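How to Make Mandarin Marmalade (Small Batch, One Afternoon)

Posted in Preserving

Quick one as I've had four emails asking and the season's nearly done. Mandarin marmalade. Not as bitter as Seville, sets softer, kids will eat it. Takes an afternoon but most of that is waiting around for the peel.

Makes 6 small jars, the squat ones. I've doubled it once, took forever to set, never again. Do two batches.

What you need

Mandarins, about 2 pounds. Any kind with a skin that isn't too puffy. Loose puffy skins have hardly any flavor and go to string.
2 lemons, for the pectin mostly
Sugar, 4 cups. Plain white.
Water, 5 cups
Pinch of salt
Big heavy pot, wider than you think. Mine is the old Sorkard one with the chipped lid.
Square of cheesecloth and kitchen string
Jars and NEW lids. You can reuse jars and bands, not lids.
Canner or a deep stockpot with a rack
Thermometer if you've got one
Three or four small saucers in the freezer. Do this now, before you forget.

Buying the fruit

March is late. You want heavy for the size, skin tight, no soft spot at the stem end. Smell it. If it doesn't smell of anything in the store it won't in the jar either. Cheap bags are fine but check the bottom of the bag, there's always one gone fuzzy down there.

Waxed fruit — scrub it. Hot water from the tap, a brush, 20 seconds each, dry with a towel. The wax makes a sort of scum later on otherwise.

Step 1. Peel and slice

Peel the mandarins by hand. Try to keep the peel in big pieces, easier to slice. Stack three or four pieces and cut into thin strips, an eighth of an inch if you can be bothered. Thicker is chewy. Some people like chewy.

Lemons: halve, juice, keep the seeds and the squeezed out halves.

Pull the white strings off the mandarin segments. Doesn't have to be perfect. Chop the segments roughly over a bowl so you keep the juice, flick out any seeds.

Step 2. The bag

Seeds, strings, lemon halves all go in the cheesecloth. Tie it tight. That bag is your pectin so don't skip it, I skipped it my first year and made 6 jars of syrup. Very nice syrup.

Step 3. Soak

Peel, chopped fruit, lemon juice, bag, water, salt, all in the pot. Leave it two hours at least. Overnight in the fridge is better, the peel softens and you get a stronger set. I usually do the cutting after supper and cook the next morning.

Step 4. Simmer

Bring up to a boil, then down to a simmer, lid half on. 35 minutes, then check. Fish out a strip of peel and squash it between finger and thumb. Should give right away with no resistance. If it doesn't, keep going. This is THE step. Once the sugar's in the peel will not soften any more, no matter how long you boil.

Take out the bag, let it cool on a plate, then squeeze it hard back into the pot. You'll get a cloudy, slimy goo. Good. Thats what you want.

Step 5. Sugar and the hard boil

Add the sugar, stir on low until you can't feel any grains on the bottom. Then heat all the way up. Rolling boil, one that doesn't calm down when you stir it.

You're aiming for 220 F on the thermometer. Less if you live up high, knock off 2 degrees for each thousand feet. Mine stalls at 217 for ages and then goes all at once, so stay there. No phone.

Saucer test: pull the pot off the heat, drop of marmalade on a frozen saucer, back in the freezer for a minute. Push with a fingertip. Wrinkles, done. Runs, boil two or three more minutes and try again with a fresh saucer.

Step 6. Rest, then jar

Let it sit off the heat 10 minutes before you ladle. Otherwise all the peel floats to the top of the jar and you get an inch of jelly underneath. Skim any foam. A tiny bit of butter stirred in gets rid of the last of it.

Fill hot jars to a quarter inch from the top. Wipe rims with a damp paper towel. Lids on, bands finger tight, no more. Into the boiling water bath for 10 minutes, water an inch over the lids. Add time if you're at altitude, check a current chart for your area.

Lift out straight up, don't tilt. Leave them alone on a towel for a day. Press the middle of each lid — if it clicks, it didn't seal, so that one goes in the fridge and gets eaten first.
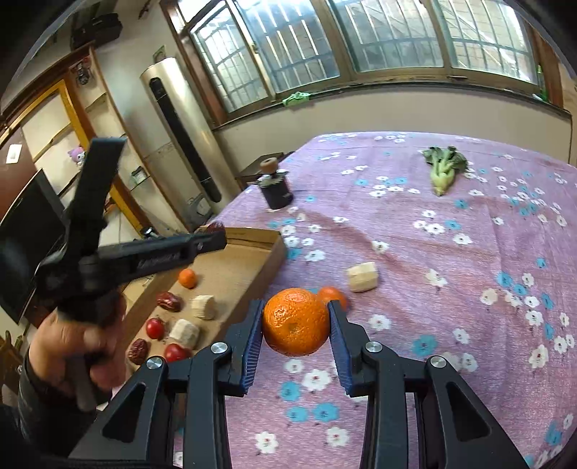
Leilani Greenberg wrote in to ask whether she could cut the sugar to half, as hers always comes out too sweet for toast. Short answer no, not with this recipe. Sugar is doing the setting here. You can drop it by half a cup and boil a little longer, or add the juice of a third lemon, which is what I'd do. For really low sugar you need the special pectin, follow the box.

If it goes wrong

Didn't set. Wait. Give it a full two days, citrus is slow. Still runny? Tip it all back in the pot, boil again, retest, clean jars and new lids.

Set like rubber. Boiled too long. Warm a jar in a pan with a splash of water and use it as a glaze. Good on ham, good on carrots too.

Tastes bitter. Lemon halves, probably. Next time scrape out more of the white before they go in the bag.

Peel tough. Went to sugar too early, see step 4. No fix, sorry.

Crystals in the jar. Sugar wasn't dissolved before the boil, or some got splashed up the sides. Brush the sides down with a wet pastry brush as you go.

Keeping it

A year sealed, somewhere dark. Once its open, fridge, and try to get through it in a month or so. Label the jars. I never do and then I'm holding them up to the window in August trying to tell it from the apricot.

Leftover peel, if you cut too much: freeze flat in a bag, goes straight into muffins.

Grapefruit version next, when I get a minute.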